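Drastirgate tightens rules for upper storage levels in converted workshops

The building department in Drastirgate will require new load plates and railing checks for mezzanine levels in converted workshops and small commercial units, under a revision to the local code that takes effect in August.

The change applies to any raised platform larger than 37 square meters that is used for storage, office space or light assembly. Owners must post the permitted floor load at the foot of each stair and keep a signed calculation on site. Existing platforms are covered, including those built before permits were needed for interior steelwork.

According to the department, 298 units in the city have a mezzanine on record. Inspectors visited 96 of them over the past year. In 17 units the platform was carrying more weight than its original drawings allowed, mostly paper files, boxed stock and water tanks added after the first tenant moved out.

"The steel is usually fine," said Volodymyr Lysenko, the engineer who wrote the technical section of the revision. "The connections are where we find trouble. A beam gets drilled for a cable tray, or a bolt is taken out to fit a duct, and the drawing is never updated."

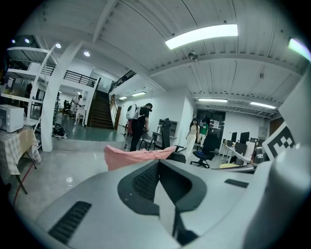 Railings are treated separately. The revised text sets a minimum height of 42 inches on all open sides and requires that the top rail resist a concentrated load of 200 pounds in any direction. Posts fixed only to the floor deck, with no attachment to the edge beam, will have to be refitted. Removable sections used for loading pallets must have a self-closing gate.

Lighting under the platform is also addressed. Recessed fixtures may stay in place if the ceiling below the deck has a fire rating and the cutouts are sealed to match. Where the rating cannot be shown on paper, the owner may either replace the fixtures with surface-mounted units or add covers above them.

Landlords in the Wustel district, where most of the converted units are located, have asked for a longer transition. Valentyna Tkachenko, who manages several buildings there for the property firm Palamarchuk, said the calculations would be the main cost for small tenants.

"A platform that has stood for twenty years often has no drawings at all," she said. "Someone has to measure every member before the engineer can start."

The department said it would accept a simplified survey for platforms with a single span and no equipment heavier than standard shelving. The form asks for beam sizes, column spacing, deck type and a sketch of the stair position. Larger platforms will need a full report from a licensed engineer.

Units that fail inspection will be given 90 days to reduce the load or complete repairs. Forms are available at the permit counter on Stestelov Street, which closes at 4 p.m.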